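The Second Life of the Office PC

Walk into Zandance on a Thursday evening and you'll hear fans spinning up all over the room. Nantana Chaimongkol's repair club has sent 431 old desktops back into homes this year, and I love the place!

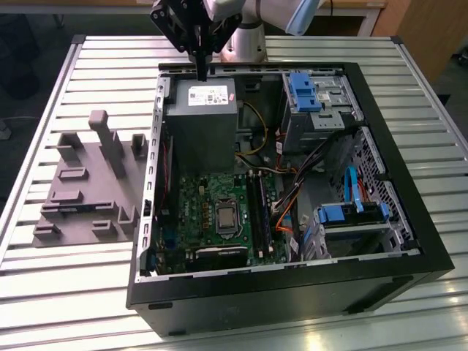
Dust is usually the first fight. Nantana starts every newcomer on a full-size tower laid on its side with the panel off, the power supply up in one corner and the memory slots beside the processor, so there's room for clumsy fingers – mine included. 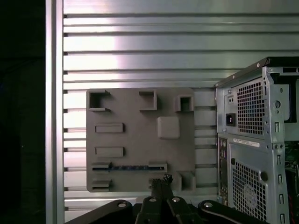 Is an old desktop worth fixing?
Often, if you mostly write, browse and pay bills. More memory and a solid-state drive can make it feel quick again.

Jirayu Srisuk brought in eight machines from a closed travel office and got hooked. 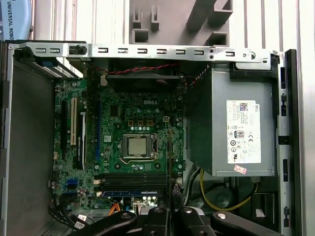 What to Bring

A screwdriver, a soft brush and your backup drive. 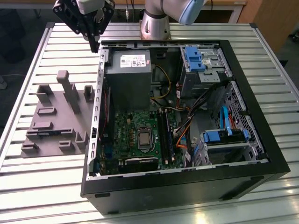
Getting There

Doors open at 6 p.m., next to the Bollero bakery.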